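Cube shelves for fruit and veg (and the basket trick)

Posted 6/19/24 in Kitchen & Storage

Quick one, tea's on. Had a few messages asking how to keep fruit when the kitchen's the size of a cupboard. Answer: get it out of the kitchen. A white cube unit against a plain wall, any room that stays cool. Spare bedroom is fine. Hall is fine. Not next to a radiator and not in full sun.

What to look for in a unit

Open fronts, no doors. Air gets in, you see what's there, nothing turns to soup at the back. White shows up every drip which is annoying but also the point. Mine's the Clisia, the tall one, paid 300 for it secondhand with a matching desk I didn't want. The Sandard is much the same but deeper. Too deep for fruit if you ask me, you lose things. Measure the depth before you buy!

Fix it to the wall. Tall ones especially. Find the stud or use proper plasterboard fixings, not the little screws in the bag.

Level it too. Apples roll.

Where things go

Middle shelves for fruit. Eye line or just under, so it gets eaten. Bottom row for potatoes and onions but NOT in the same cubby, they set each other off. Top for stuff that doesn't mind being forgotten, jars and so on.

One kind per cubby if you've got the room. Bananas on there own, always. Apples a good way from anything you don't want ripening yet. Pears on their side, single layer, check the neck end with your thumb every day. Soft at the neck = eat it today.

Don't fill it. Half empty is right. Looks daft for a week then you get used to it.

The basket

Best bit. Small plastic basket with a handle, mesh sides, bright colour so you don't lose it. Take it to the shelf, pick what you need for the day, carry it through to the kitchen in one go. No armfuls, no dropped plums. Hold it low and close to the shelf while you pick, then it's a short trip from cubby to basket and less bruising. Place, don't drop.
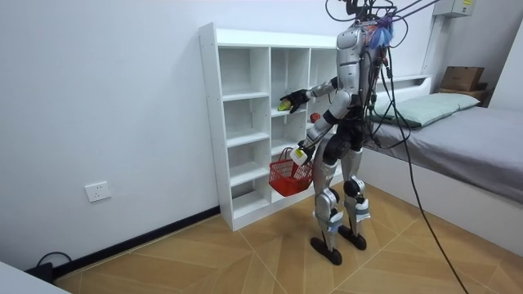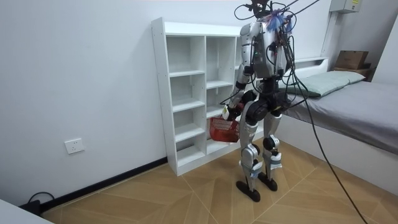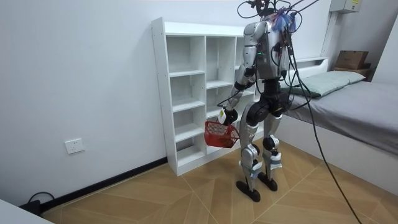 Red basket, white cubbies, same idea all the way through.

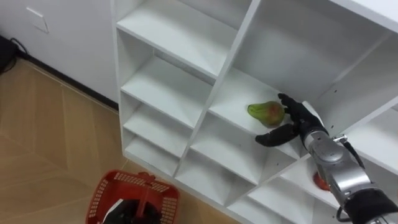 Tsikata wrote in to say mesh is fine for apples but marks ripe pears something awful, and a folded tea towel in the bottom sorts it. Also that anything over 800 g of soft fruit in one basket is asking for trouble, the ones underneath always suffer. Fair enough, will try the towel.

Cleaning

Empty one column at a time. Damp cloth, drop of washing up liquid, then a dry cloth straight after. Don't soak the joins, if water gets into the board it swells and that's that. Old screw holes, wipe round them and leave them to dry or put a blob of filler in.

Sticky patches: warm cloth laid on for 3 minutes, then wipe. No scourers. I used one on the Arno unit we had before and it never looked right agian.

Basket goes in the sink once a week. Old toothbrush for the mesh. Shake it, upside down on the rack overnight.

Fruit flies in June, same as every year. Cider vinegar in a glass, drop of washing up liquid, top shelf. Change it every couple of days.

Right, potatoes boiling over. Damp-proofing the bottom row next time.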